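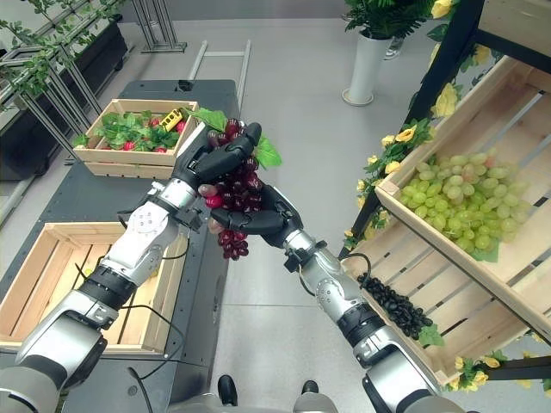 Leonora Galang would like everyone to know that grapes go out last, whatever the label on the box tells you, and she has been setting up fruit stands long enough that most of us have stopped arguing. It was the first bit of advice handed around at Erna on Wednesday, January 17, 2024, when the new produce corner was being put together ahead of its opening in February, and it was repeated more than once before lunch.

The corner has been a long time coming, as anyone who has stopped us by the door to ask will know! It sits on the light gray floor with shelves of tilted wooden crates on one side and a dark gray table on the other, and there are yellow roses wound along the shelf edges (artificial ones, so no watering) to cheer the whole thing up. Pale green grapes have a crate to themselves in the shelving, heaped up against the slats in front, and the dark red bunches have been going back and forth while their spot is settled.
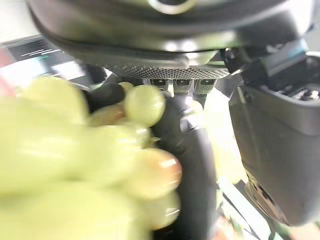 Green ones should go up high where children can see them, Maksym Chornovol argued, and the red ones lower down with plenty of leaves around them, so that you get a bit of color wherever you happen to be looking. He was talked around on the second part, at least for now, and the two kinds may end up sharing a crate after all. We tried it both ways and liked it both ways, which did not make the decision any quicker.

The crates are the same pale slatted sort all over the corner, and we have 18 of them altogether, counting the ones still waiting in the back. The strawberries have already found their home on the table, tucked in among green leaves, and they look so cheerful there that we don't expect anybody will want to move them.

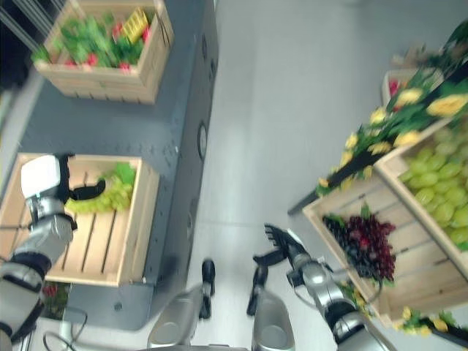
When to come and see it

The corner opens on the first Saturday in February, and the first 100 visitors will be given a paper bag and a recipe card for the grape and walnut salad that went over so well at our fall supper. There is parking behind the Hakine building, with room for 60 cars, and the side door will be open all morning for anyone who would like to skip the front steps.

A few small jobs are left before then. The price cards still have to be lettered, the last crates have to be brought through, and the leaves need tucking in wherever they have been knocked about, 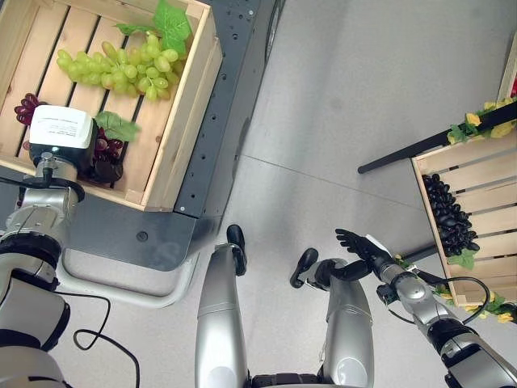

and after that there is only the sweeping up to do. If you have an hour to spare and don't mind being told where the grapes go, Leonora would be very glad of the company. Just leave your name at the front desk.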